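About Rotoden

Rotoden tests whether machines can do chores. We work for appliance makers, commercial laundries and small manufacturers who have been offered a robot and want to know what it will do on an ordinary weekday. We don't build robots and we don't sell them. Our reports go to the client who pays for the test, and a short version goes on this site after 96 days.

The company was started by Gisela Echeverría, who had spent years writing acceptance tests for packaging lines. The first contract was a bin-picking cell for a hardware supplier. The second was a towel folder, and cloth has taken up most of our calendar since then.

What we test

Our household list has 47 chores. It includes loading a dishwasher, wiping a counter, pairing socks, emptying a dryer and folding what comes out of it. The shop-floor list is shorter and covers kitting, bagging, labeling and moving parts between trays. Each chore has a written start condition, a written end condition and a time limit. A run that needs a human hand between start and end is scored as a failure, even if the hand only moved a sleeve.

Rigid objects in known positions are mostly solved. A machine that picks the same bracket from the same tray will do it all shift. Clothes are a different class of problem. A knit garment has no fixed shape, it hides its own edges, and two layers held between fingertips look much the same as one. Most folding systems we have tested do well once the garment is flat. Getting it flat is where the time goes.

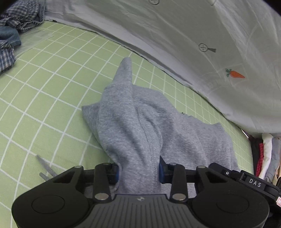 Charoen Chuensuk disagrees with part of this, and asked for the objection to be printed here. The hard step, in his view, is choosing where to take hold, and flattening only looks slow because the first grasp was a poor one. He would like grasp choice scored on its own line, with a separate time limit.

We have adopted the separate line for sweaters and hooded tops. Towels and pillowcases keep the old sheet – their corners are easier to find, and the two scores rarely differ.

Where things stand

Can machines do the chores yet? Some of them, under conditions. As of September 2018, 20 of the 47 household chores have been completed at least once by at least one system within the time limit. Folding a towel is among them. Folding a mixed basket from start to finish isn't. Ironing has not been attempted by any client.

Test procedures

Uvoser is our scoring sheet for soft goods. Entili is the equivalent for rigid parts. Both can be downloaded free of charge and used without a license. Changes are made once a year, in March, and earlier versions stay available so that old results can still be read.

Working with us

A standard test takes 78 hours of machine time, plus setup. Clients supply the machine and one operator. We supply the garments, dishes or parts, and we don't show them to the client beforehand. Requests to rehearse on the test items are declined.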